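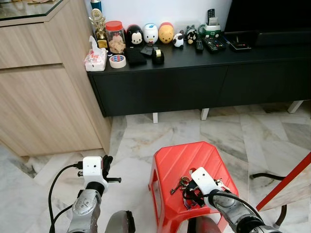 「仮置き」について長々と書きます。年末なので。掃除から逃げている人だけ読んでください。
2019年12月25日

うちのテレビ台は黒で、左隣の収納は薄い木目です。合わせて買ったわけではなく、木目のほうは引っ越しの日に「とりあえずここで」と私が言った場所に、そのまま根を生やしている。あれから冬が4回来ました。

引っ越し業者のカトーさん(会社名です。来た人は全員カトーさんではなかった)は親切で、「後で動かすの大変ですよ」と二回も言ってくれた。私は二回とも「大丈夫です」と答えた。あの大丈夫は何を指していたのか、いまだに分からない。

で、ストルアン・マンローという人の『家の中の臨時政府』という本を読んだんですよ。仮置きの本です。仮置きだけで一冊。世の中には出版社が足りているのだなと思いながら読み始めて、第二章で付箋がなくなった。

マンロー氏によれば、家具の位置は「決定」で決まるのではなく「疲労」で決まる。荷物を運び終えた人間がもう何も持ち上げたくないと思った瞬間、そこが間取りになる。身に覚えしかない。

氏の家では、客用の寝室に置くはずだった机が廊下に立ったまま、子供が学校を卒業したそうです。子供は廊下で宿題をした。それで普通に育った。この段落だけ妙に誇らしげで好き。

仮置きには等級がある、というのが私の追加研究です。まず軽いやつ。椅子の背の上着、玄関の段ボール、食卓の端の郵便物。これは手で動かせるので、理論上は今日片付く。理論上は。

次に、用途が生えてしまったやつ。うちの赤い踏み台がそうです。電球を替えるために買ったのに、今は新聞を置いたりお茶を置いたり、来客が多いと人も座る。こうなるともう片付ける場所がない。本人が部署になってしまった。

2,860円でした、踏み台。電球のほうは一度も切れていない。LEDなので。買ってから気づきました。

最後が、動かすと別のものが動くやつ。収納を右にずらすにはテレビ台を右にずらす必要があり、テレビ台をずらすとコンセントが足りず、延長コードを買うと「せっかくだから配線もまとめよう」となって、午後が一つ消える。国際問題はだいたいこれだと思う。

去年、一度だけ本気を出しました。スケネックスという間取りアプリを入れて、部屋を測って、家具を画面の中で全部並べ替えた。三日かけた。すばらしい部屋ができた。満足してそのまま寝た。

画面の中の部屋は今でもときどき見ます。窓際に読書コーナーがあります。いい部屋です。家賃が発生していないのもいい。

ちなみにこのアプリ、家具の高さを入れないと先に進めない。収納の高さなんて考えたこともなかったので、巻き尺を探したところ、巻き尺も仮置きされていました。冷蔵庫の上に。なぜ。

リプで「全部捨てればいいのでは」と来ましたが、あなたは強い人です。強い人には別のスレッドがあると思うので、そちらでお幸せに。

いや、捨てようとしたことはあるんです。リサイクル店のパーヴスに電話して、木目の収納の写真を送った。査定額、2,000円。引き取りの出張費、2,246円。

差額を払って家具とお別れする勇気がなかった。246円ですよ。おにぎり二個で自由になれた。なのに私は「検討します」と言った。検討は現在も続いています。

電話の人も慣れたもので、「皆さん検討されます」と言っていた。皆さん、そこにいるんですね。見えないけど心強い。

買い足す方向にも一応逃げてみました。ブラルタルという組み立て棚が良いと聞いて、店まで見に行った。確かに良い。問題は置き場所で、店員さんに聞かれて「とりあえず……」と口に出した瞬間、自分で怖くなって帰ってきた。

「とりあえず」は日本語でいちばん長持ちする言葉だと思う。とりあえずのビールは五分でなくなるのに、とりあえずの家具は孫の代まで残る。

実家にもある。台所の隅のワゴン。母に聞いたら「それはお父さんが帰ってきたら動かす」と言う。父はその日の夕方に帰ってきたし、次の日も帰ってきたし、定年まで毎日帰ってきた。ワゴンは無事です。

九月に帰省したとき、こっそり半歩だけ横にずらしてみた。翌朝には戻っていた。父も母も知らないと言う。あれは仮置きではなくて、もう地形なんでしょう。

本に話を戻すと、マンロー氏は最後の章で仮置きの解消法を書くんです。ここまで待った読者に、氏が勧めるのは「期限を書いた紙を家具に貼る」。期限が来たら動かすか、紙をはがして永住を認めるか、どちらかを選べと。

やってみました。収納の側面に紙を貼って、九月末と書いた。十月になって、紙の位置が気になったので、少し上に貼り直した。

永住を認めるのも、それはそれで癪なんですよね。書類上だけでもこちらが優位でいたい。大家の心境に近い。相手は家賃を入れないけど、中に私の冬物を預かってくれている。

掃除機はもう慣れたルートで走らせています。収納の前で折れて、踏み台をどけて、どけた踏み台をまたどけて。大理石っぽい柄の床は埃が目立たなくて助かる、という感想は家族には言わない。

冬は足が冷えるので敷物がほしい。でも敷物を敷くと、家具を動かすときに全部めくることになる。動かす予定があるから敷けない。この理屈でもう何度か冬を越しています。予定を持つと寒い。

友人は家具の下に全部フェルトを貼っていて、模様替えは指一本だと自慢してくる。指一本で動くのに、行くたびに同じ配置です。聞いたら「いつでも動かせると思うと、動かさなくていい」。達人だった。

フェルト、買いました。引き出しに入れてあります。どの引き出しかは聞かないでください。

ここまで書いたら、家族から「大掃除は?」と来たので、いったん切ります。雑巾はとりあえず踏み台の上に置いた。

追記。本の題名を聞かれたので見ようと思ったら、本がない。最後に読んだのは風呂の前です。洗濯機の上を見てきます。

追記の追記。ありました。洗濯機の上に、期限を過ぎた図書館の督促はがきを栞にして。返してきます。来年の頭に。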